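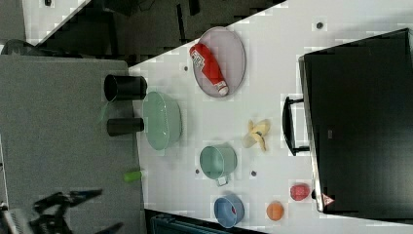
December 16, 2019

Sauce thickness, still. It was 27 degrees in the back room by mid-morning and the air con is doing that thing where it hums and does nothing, so take everything below with a grain of salt (there's plenty of that in the batch too, see further down).

Started with the leftover Helmy batch from May, the one with the xanthan in it. Gave it a good stir, let it sit while I had a coffee, then put it on the Ollholm. The first reading was silly high and then it slid down and kept sliding, so either it's thinning the whole time the spindle's turning or I hadn't let it rest properly after the stir. Probably both! I've written "rest it longer" in this book before, I found it on the last page when I was looking for the spindle chart.

Spindle chart is inside the lid of the case, by the way. I've taped it there. Please leave it there.

Second go: let it sit through lunch with cling wrap right down on the surface so it wouldn't skin over. Much better behaved. The curve in Salis looks like a proper shear-thinning curve now, steep at the slow end and then flattening off, and when I ran it back down the speeds it came in a little under the way up, with a nice skinny loop between the two. Saved it under today's folder. Salis still wants to call every file "untitled" unless you type the name before you hit run, which I remembered on the second run and not the first, so if you find an untitled one in there it's the dud and you can bin it. 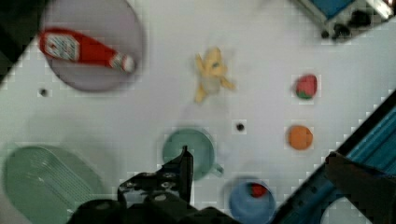 Red sauce bottle (toy) on the plate, peeled banana near the top.

New batch after lunch. 1000 g of passata, the Preltton vinegar, brown sugar, salt, onion powder, no gum at all this time. I wanted to see how far you can get on tomato solids alone if you just cook it down slowly. Used the wide pan and kept the heat low, and scraped the sides more often than I felt like doing. It went from soup to something like paint and then, in what felt like no time, it started spitting at me, so I pulled it off. Shirt is a write-off.

Tastes great, I have to say. Bit sharp. The Preltton stuff is stronger than the one we had before and I should have cut it back, so next time go easy and add more at the end if it needs it.

Texture, though, is a worry. It sits up on a spoon beautifully but within a few minutes there's a watery ring round the outside, and tilting the dish makes it worse. The gum batch never did that. I put it through the stick blender for a good long while hoping finer bits would hold on to the water better, and the ring did come back slower, so there might be something in it. I'd like to try sieving as well, or heating the passata hard at the start before the slow part.

Didn't get a decent viscometer run on the new one. It was still warm when I loaded it and I got impatient. Filled the 1000 mL beaker, too, when the small one would have done, and then had to wash the big one, which doesn't fit in the sink unless you take the rack out.

For next time:
Rest everything overnight in the fridge, then bring it up to room temp before measuring.
Six slow speeds only, up and back down, same wait at each.
Half batch with gum and half without, out of the same pot, so we're comparing like with like.
Less vinegar.
Buy an apron.

Leftovers are on the second shelf in the jar with the blue lid. Help yourselves, but leave me enough to load the cup.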